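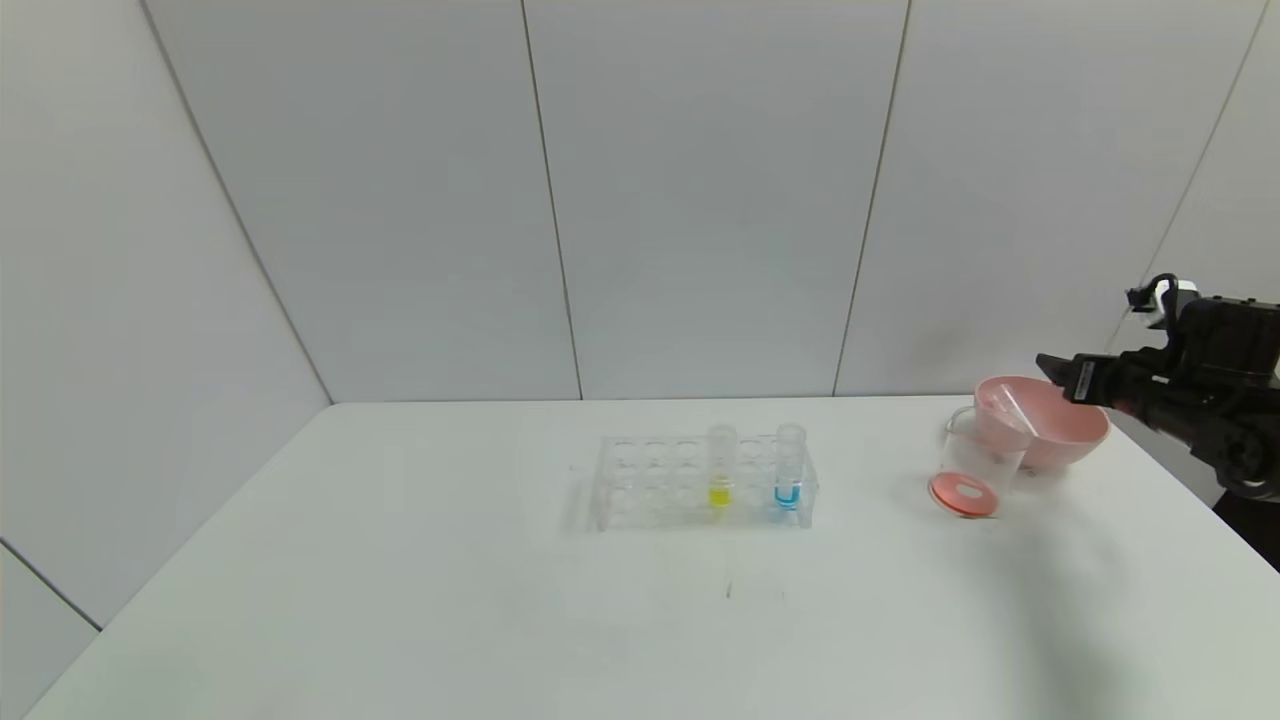
Quiénes somos

Jollgate. Cuatro personas, un taller, una pregunta que nos hacen cada semana: ¿ya puede una máquina fregar los platos? Respuesta corta, no. Respuesta larga, depende del plato, del fregadero y de quién recoge luego los trozos.

Empezamos probando brazos para una lavandería industrial que quería doblar toallas. Las toallas, bien. Las sábanas bajeras, un desastre. De ahí salió todo lo demás.

Qué hacemos

Probamos robots en tareas corrientes y contamos cómo ha ido. Casa y taller, las dos cosas. Poner y quitar la mesa, mover tubos y vasos de un sitio a otro, clasificar tornillos, vaciar un lavavajillas, reponer una estantería baja. Nada de volteretas.

Cada tarea se repite 100 veces antes de que digamos nada en público. Si el cliente quiere enseñársela a alguien, 300. Las pruebas largas se hacen con otra luz, otra mesa y otro operador, porque lo que sale perfecto por la mañana a veces no sale a las cinco de la tarde con el sol entrando de lado.

Llevamos 714 tareas en el archivo. Muchas son variantes de la misma, ya lo sabemos, coger una taza por el asa y coger una taza sin asa cuentan como dos. Y deberían contar como diez.

Cómo vamos (agosto)

Recoger objetos rígidos de una mesa despejada: sí, con bastante confianza.
Tubos en gradilla: sacarlos, casi siempre. Volver a meterlos en el agujero, según el día.
Plástico transparente: regular. Las cámaras de profundidad lo ven mal y el brazo se queda corto o se pasa.
Verter líquidos: despacio y con una bayeta cerca.
Ropa: toallas y paños. Calcetines, ni hablar de emparejarlos.
Bolsas de basura: no preguntéis todavia.
Cocinar: no.

En taller la cosa cambia. Misma pieza, misma posición, mismo turno, ahí las máquinas llevan décadas ganándose el sueldo. El problema viene cuando la caja llega medio abierta o alguien ha dejado un guante encima.

El equipo

Dalia Juška. Fundadora. Antes, mantenimiento de líneas de envasado. Diseña las pruebas y decide cuándo se para una.

Tipene Doolan. Software y percepción. Autor de Nultilus, nuestro programa para registrar intentos, fallos y motivos del fallo. La lista de motivos ya es mas larga que el manual.

Los otros dos prefieren no salir en la web. Respetado.

Proyectos abiertos

Lirkis: banco de pruebas de cocina, con encimera y cajones de verdad.
Pirihi: manejo de material pequeño de laboratorio, recipientes y tubos sobre mesa.

Qué no hacemos

No vendemos robots. No cobramos comisión de quien los vende. No firmamos informes con el resultado puesto de antemano, nos lo han pedido dos veces.

Visitas y contacto

Taller en la nave 2428, entrada por detrás, timbre de la derecha. Con cita, por favor, el formulario está en Contacto. Traed vuestra tarea pensada y si puede ser el objeto real, con sus manchas y su etiqueta medio despegada. Contestamos en unos días, en agosto algo más.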